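Half a year with the Clekitz unloading service

14/03/2020

I promised to some readers that I will write about the Clekitz when I have used it long enough to have an opinion. Now I have one, so here it goes.

For those who are new on this blog: I run a small self-service laundry in Holham, and I also wash for guest houses. The guest house work is the heavy part. Sheets and towels arrive in bags in the morning and they must go back the same day. The washing is done by the machine, the folding I can do sitting, but the bending in front of the drum is what my back remembers at night. So last June I began to read about arms that can load and unload a front loader, and after many emails I signed for the Clekitz.

It is not sold as a robot you buy. It is a service. You pay 964 per month, and for this you get the arm, the gripper, the software and a phone line to the technicians. I looked also at the Koster kit, which you buy once and install yourself. It is cheaper after two years, but you must write the positions of every machine by hand, and I know myself. I would do it for two machines and then stop.
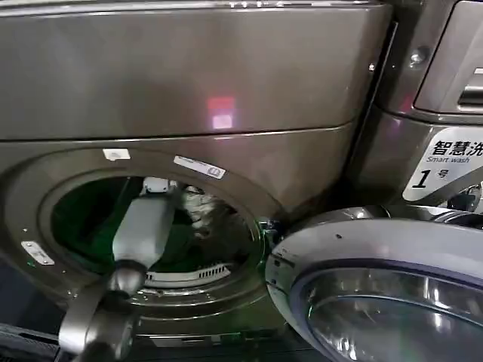
Reaching in with the door open.

The first thing to know is that the arm does not like a door which is half open. It needs the full swing, and between neighboring machines this is not always easy to give. In my shop I had to move one washer by the width of a hand. The installation manual mentions this on page 50, in a small note, and I think it should be on page one.

The second thing is speed. It is slow. A full load of sheets takes it 6 minutes to take out, and I do it in less than one. In the beginning I was standing beside it and suffering. Then I understood that I should go and do something else, and after that the speed was not important anymore. I fold, I answer the phone, I make coffee, and when I come back the basket is full.

Tangled laundry is the real test of such a product. Sheets twist around each other in the spin, and a person feels with the fingers which end to pull. The Clekitz takes what it can see best, lifts a little, and waits to find out if the rest is coming too. If the weight is too much it puts everything back and tries another place. This works well with towels, and less well with big duvet covers, where I still help maybe once in a day.

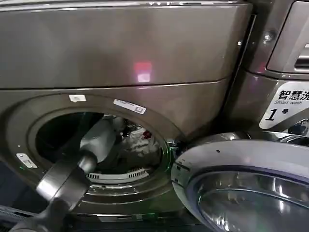 Color is a thing I did not expect to write about. When I sort badly, I want to know it before the dryer and not after it, and the Clekitz has a function for this: it compares the pieces in the load and sends a message if one is different. A bundle of white with a small bit of red showing in the folds, like in this drum, is the kind of load where I want a message at once. In my own shop it has warned me 63 times, and most of the warnings were correct. The wrong ones came usually from a printed label on a towel. You can set how sensitive it is, but the menu for this is hidden too deep.

The messages come to the phone in an application called Hellurard. I have a mixed feeling about it. It is clear to read and it shows which machine is finished, but it asks me to log in again almost every morning. I wrote to the support and they answered politely that they are working on it. This was before Christmas.

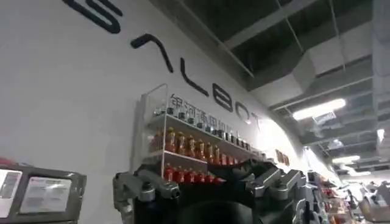 The support by telephone is much better. They speak slowly, they do not laugh about my questions, and two times they solved the problem while I was still explaining it. One time the arm stopped in the middle of a load and did not want to continue. They asked me to press the reset button for longer than I thought was normal, and it was good again.

Noise is low. My customers are more disturbed by the spin cycle than by the arm. Children want to stand very close, so I put a line of yellow tape on the floor, and the arm stops if somebody goes over it – this I have tested many times myself, also not on purpose.

What I would still like is a better check at the end of the work. One sock in the drum is enough to make a guest house angry, especially if it belongs to another guest house.
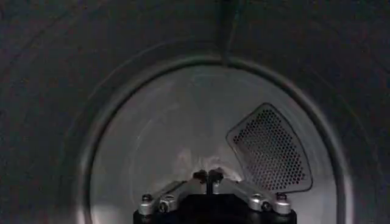
The Clekitz makes one last look inside before it reports that the machine is free, and small things that stick high on the drum wall it can miss. I have found a face cloth there, and one time a pillow case which was flat against the metal like paper. So I still turn the drum one time with my hand and look. It is a habit of many years and I do not think I will lose it.

Would I sign again? For the guest house work, yes. If I had only the self-service part, no, the price is too high and the customers unload their own things anyway. My contract continues until summer, and before that I want to ask them for a lower price in the winter months, when Holham has few guests. If they answer I will write it here.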